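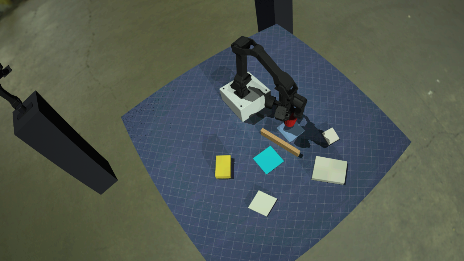 *Simulated robot arm on a gridded table.*

The Padora circuit should drop its roster lock. Under the July 2018 rules, a team may change one starter between the opening week and the playoffs, and only with 7 days' notice. The stated aim is stability. The effect has been to keep weak lineups weak for an entire split.

Take Brurnengate. Their support player left in week two, they used their one change, and the mid laner's wrist gave out a month later. They forfeited a map and paid a fine of 3000 dollars. A rule meant to protect the schedule removed a match from it. 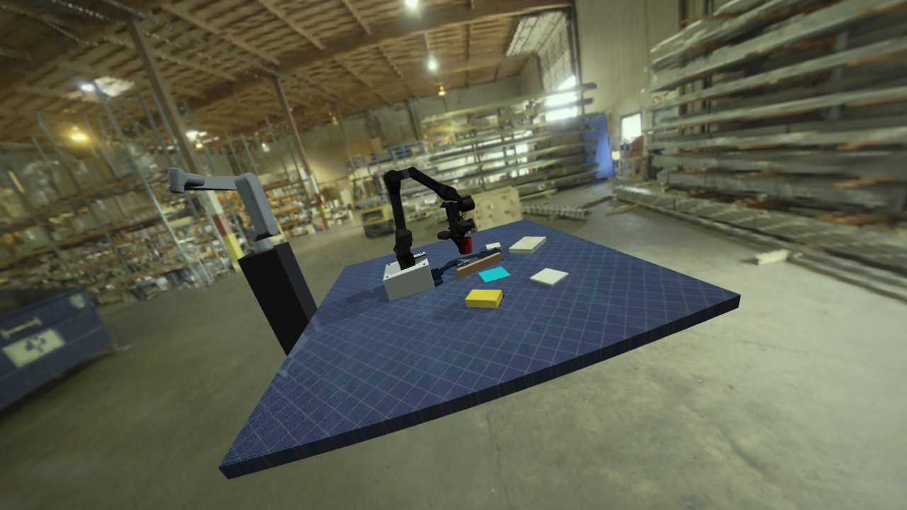

Bisard had the opposite problem. They had a capable substitute under contract and 24 practice blocks of footage suggesting he should start. He stayed on the bench until December, by which time the standings were settled.

Supporters of the lock say rich teams would rent talent before the playoffs. That risk is real, but it can be handled with a transfer deadline. The Mizuno Cup already does this: free changes up to the deadline, none after it, and a minimum number of maps played for any new starter. Its rulebook is shorter than ours and produces fewer appeals.

Padora has some 270 registered players. Most of them are substitutes. Under the present rule they have contracts and very little chance to play. The league should adopt the deadline model before the next split opens and refund the Brurnengate fine.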